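Housing and Daily Life, Unit 7
The Kitchen as a Workplace
Handout for the evening group. Teacher: Ettore Cirillo

Last time we read the Jostgate survey from September. The researchers visited 19 homes and asked each family where they spend the most minutes when they cook. Most people answered "at the stove". The notes of the visitors show that it was the counter beside the sink.

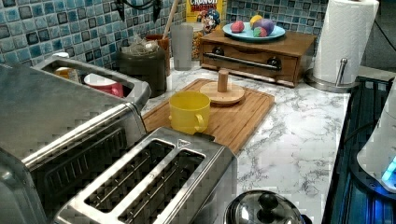 Fig. 1. Countertop with toaster and toaster oven, tiled wall behind.

In older houses of Gemcombe the counter was a table in the middle of the room, and people sat down to peel and cut. The fixed counter came later, together with piped water. Please keep in mind the two terms from Unit 6: "storage surface" and "working surface". The same surface can change its role during one day.
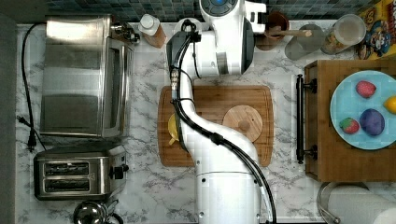
For the next lesson, read Pichon, chapter 2, and write 200 words on this question: who decided the height of the counter in your home? Bring the text on paper.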